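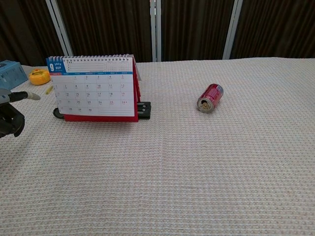

Text: Leonie Kleinschmidt | Wandum Roller Blind Guide, Section 2

Fitting the brackets

1. Measure the recess at the top, middle and sill. Use the smallest width.

2. Mark the screw holes 51 mm in from each side.

3. Drill and fix both brackets. Use the plugs supplied for plaster or brick.

4. Click the pin end in first, then the chain end.

Caution: Keep the chain clear of children. Fix the chain guide to the wall before using the blind.

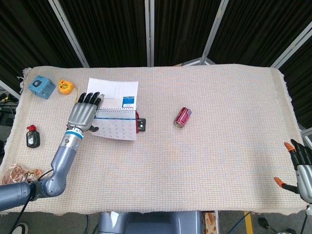 The fabric needs a check after its first month of use. Roll it right down and look for fraying at the sides. A spiral-bound desk calendar with a monthly grid is handy for marking the date. Trim stray threads with scissors.

Note: Colours may vary slightly between batches.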